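清点

十一月，Guldale 的那套房子进入交接流程。委托方是 Drenari 事务所，承接方是 Ornetside 仓储。清单编号 162，由我填写。规则写在首页：只记位置、状态、去向，不记用途，不记来源。

工作从下午开始。顺序是先外围，后中心。搁架记完，窗户记完，栏杆的横杆查过，没有松动。最后剩下桌子。清单给桌子留了2页，其他家具各占半页。事务所没有说明原因，我也没有问。 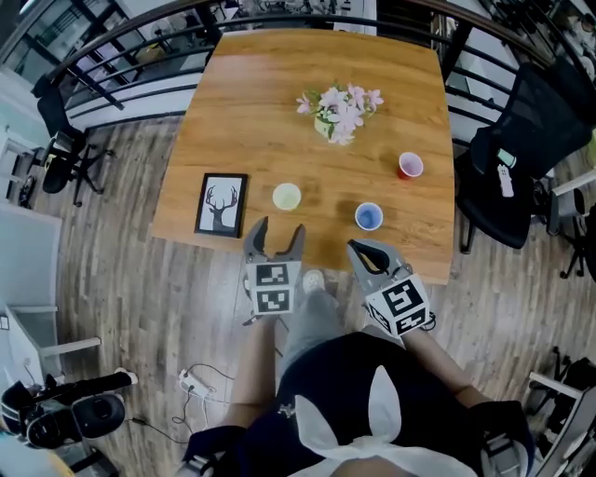 桌子一项的难处在于“原位”。按照 Chiriac 手册，桌面物品在登记完成之前应当保持原位，登记之后方可移动。手册没有定义原位由谁认定。我把桌面分成左、中、右三栏，逐栏填写。左栏：黑框鹿头画一幅，平放。中栏：花一束，粉白两色，带绿叶。右栏：红色塑料杯，杯口内侧白色；靠近桌沿另有蓝杯。黄绿色的杯子靠前居中，归入中栏。用途一列按规定留空。

写到这里，我发现了上一任登记员的底稿，夹在清单最后一页后面。底稿的分栏与我的一致，字迹小而直。红杯、蓝杯、黄绿杯，次序也相同。区别只有一处：他在用途一列填了字，后来又划掉。划痕很重，纸背能摸到。我对着窗户看了一会儿，辨认出“早上”两个字，其余无法恢复。

手册第30条规定，发现前任底稿时应当核对，不应当采信。我于是重新核对。先核对画。鹿角朝向、画框边缘，逐项打钩。再核对花。底稿写“花，有盆”，我写的是“花，有瓶”。两种写法在编码表中属于同一类，代码都是2000，不影响结算。 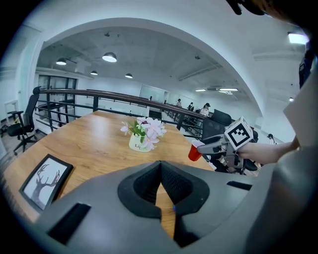
四点以后光线偏低，木纹比先前清楚。杯子的去向一列需要填写仓位。Ornetside 的仓位按材质划分，塑料归塑料，玻璃归玻璃，花不收。花的去向只能写“现场处理”。我写下这四个字，又停了一阵。现场处理的意思是，由登记人决定。

我查了手册，没有关于花的条款。查了事务所的附函，附函只提到桌子：“桌子请最后搬。”没有落款。纸的折痕和底稿的折痕对得上。

我把用途一列从头看了一遍，全部是空的，符合规定。然后我在花那一行填了“早上”，没有划掉。

杯子按次序装箱，画单独包好。桌子留到最后。搬运组来的时候问花怎么办，我说已经登记过了，放在原位。他们抬桌子之前，把花移到了窗台上。

清单162于当晚交回 Drenari。桌子一项，2页，填满。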